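Day two of sorting the Nakard fan boards, thread because I'll forget otherwise. Lungu wants the first lot by Thu 15 June, so, bit of a rush

Red ones with the wobbly edge and the hole in the middle. Green terminal block sits right on the rim, that's the bit I check first. If it's skewed the wires never go in straight
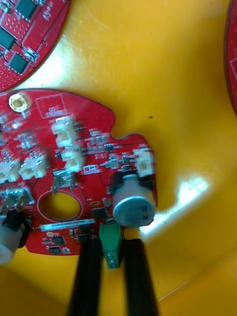

Green block, screw openings, big capacitor next door

White sockets all over, easy to miss one. I look in every slot for bent pins, then the spade tabs. 5 boards in the last Driser batch had a tab leaning over, grr

Also do NOT pick them up by the capacitors. Did that in January. Learnt my lesson
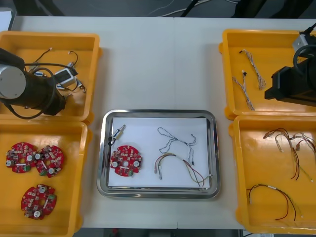

Kitting is my favourite bit tbh. One set per tray, then on to the next, 30 sets a box. White paper down in the steel tray first so you can see teh small stuff, board on the left, spare boards waiting in the yellow bin. Wiry parts get their own bin and they still tangle whatever I do

Anyone got a tip for untangling thin leads without yanking the plugs off?? Kettle on, back in 6 mins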